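Lerkside floor cell

The Lerkside floor cell is a small work cell for handheld robotic grippers, set up at carpet level and used to practice and record fine handling jobs such as lifting a thin plate from a ridged tray. It was laid out by Unai Tejada at the Lerkside workshop, and it is best known among the people who use it for being plain, cheap to look after and quick to put right when something slips.
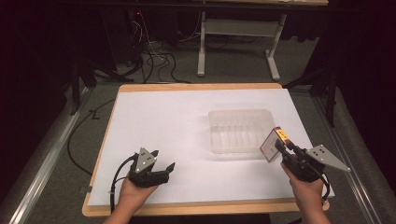 Handheld grippers in use at the floor cell, the right one holding a small labeled transparent plate near a clear plastic tray.

Layout

The heart of the cell is a wooden board laid on gray carpet and covered almost edge to edge with a large sheet of white paper. A thin light-tan border of wood is left showing, and this is handy to anyone squaring up the sheet, as a crooked sheet shows up at once against the wood. Long metal rails run along both sides of the work area. The clear tray goes near the middle of the paper with its ridges running across, where either hand can reach it without the operator having to lean.

The floor was chosen over a bench after a good deal of back and forth. The first version of the cell, known as Ceken, stood on a folding table that shivered whenever somebody walked by, and small parts had a way of sliding off it and hiding for days. Moving everything down to the carpet took care of both troubles, though it did bring a new one in the form of sore knees, and a thick kneeling pad has been part of the kit ever since.

Grippers

The cell uses a pair of black grippers, one for each hand. Each has a silver triangular metal plate attached and dotted with small dark points, and each has its own black cable. The fingers are the part that gets the most attention. They need to meet evenly along their length, and even a slight twist will make a thin plate tip to one side as it is lifted – a fault that is easily blamed on the operator's wrist.

Finger alignment is checked by closing the gripper very gently on a strip of paper and tugging. If the strip comes free on one side and holds on the other, the fingers are loosened, pressed flat together and tightened again a little at a time. The work takes patience and a decent lamp, and most people find it goes better the second time they try it.

Setting up

Tejada's notes, kept in a ring binder called the Wolola book, give the usual order of work. The carpet is vacuumed first, then the board is put down and pressed at each corner to see whether it rocks. Fresh paper goes on next and is smoothed outward from the center. The cables are led back past the wrists with enough slack for a full reach, and the operator makes a few wide, slow sweeps with empty grippers before any plate is brought out. The notes allow 20 minutes for all this, and 29 when the fingers have been taken off for cleaning.

Upkeep and repair

Paper is changed as soon as it creases, and the old sheets are saved for wrapping parts. Trays and plates are wiped with a soft dry cloth. Fingers are cleaned after every 25 sessions, when the screws on the triangular plates are also felt for looseness.

Most faults come from the cables. A gripper that drops out for a moment and then comes back very often has a tired connector, and the Wolola book suggests swapping the left and right cables before opening anything up – if the fault moves over to the other hand, the cable is the culprit. Worn finger pads come next on the list. Replacements are cut using a template named Huỳnh, which was redrawn in May with a slightly wider tip, and the older pads should not be mixed with the new ones on the same gripper.

The Wolola book was last revised on 31 October 2022.

See also: Ceken (bench cell); Huỳnh template; Finger pad replacement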